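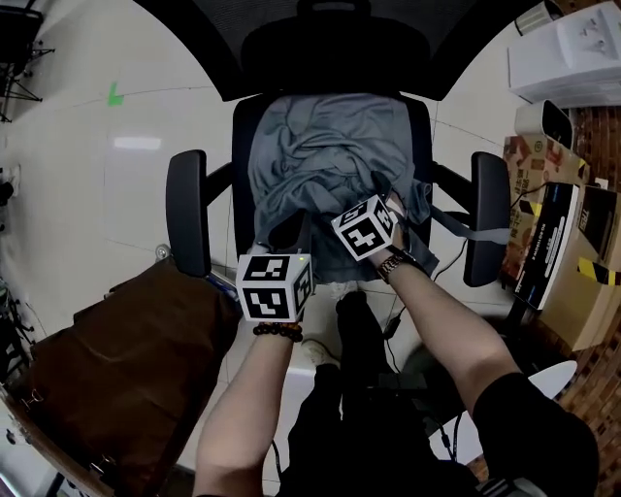
Betlow House, Unit 634: walk-through checklist with comments
4 February 2025, Mitsuko Katayama

Smoke alarms: PASS. Both sang out nicely when I pressed the button, and thank you for changing the batteries in November!
Hallway exit: FIX. Two boxes of Prindlow tiles are leaning by the door. I know storage is tight (believe me, I know), but please find them another home.
Extension cords: FIX. The heater needs its own wall outlet.
Chairs and desks: PASS. Give the casters a quick look now and then, and keep sleeves and straps up off the wheels.
Extinguisher: PASS. Gauge in the green, tag signed by Oston.
Window latches: RECHECK. The back one sticks, so allow up to 9 days for the part.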